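9/14/25, Niazi flat, main room

Carried on with the cloth folding. Signe did the morning and I took over after lunch. Branislav wants the bed surface kept as it is for the whole week, so no ironing of the sheet and no tucking in at the foot. The wrinkles stay.

Batch 22 is the blue knit. It is softer than the Distetent cotton we used in batch 21 and it won't hold a crease. A fold laid down flat creeps open again if the cloth is let go too early. Marta's note says to start every round from a loose heap near the edge of the mattress, and I kept to that.

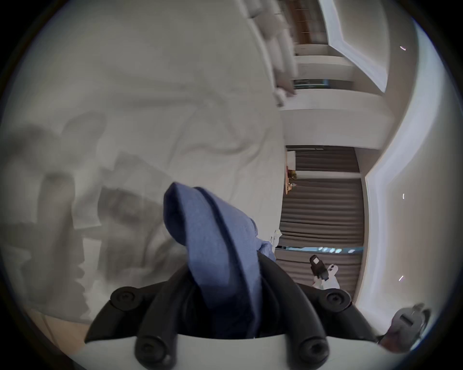
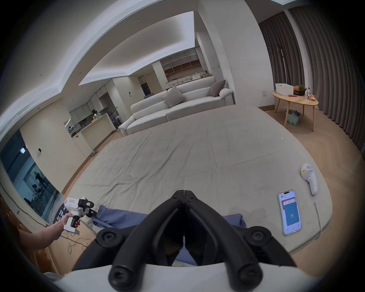
Points from the afternoon:

- Picking up by a corner is quicker than picking up in the middle, but finding the corner in a heap takes most of the time. Přemysl suggests a coloured stitch on one corner. I'd rather not alter the cloth halfway through a batch.
- Folding in half lengthways first gives a tidier edge than folding across. Tried both, will write it up as lengthways unless Signe objects.
- The sheet drags along with the cloth when it is pulled towards you. Lift, then move.
- Kneeling on the floor for long is hard on the knees. Bring the mat from Grilldale.

Stopped for tea, then another hour. Light from the window side was going by the end and the creases got harder to make out. If we start earlier tomorrow we can leave the lamps off altogether.

To do: wash the blue cloth at 30, no softener. Ask Svetozár if the Jallel towels have come, order number 1115. Pillows stay at the head end, please don't put them in the cupboard. Row 70 in the log sheet has the wrong cloth against it, I'll correct it tonight.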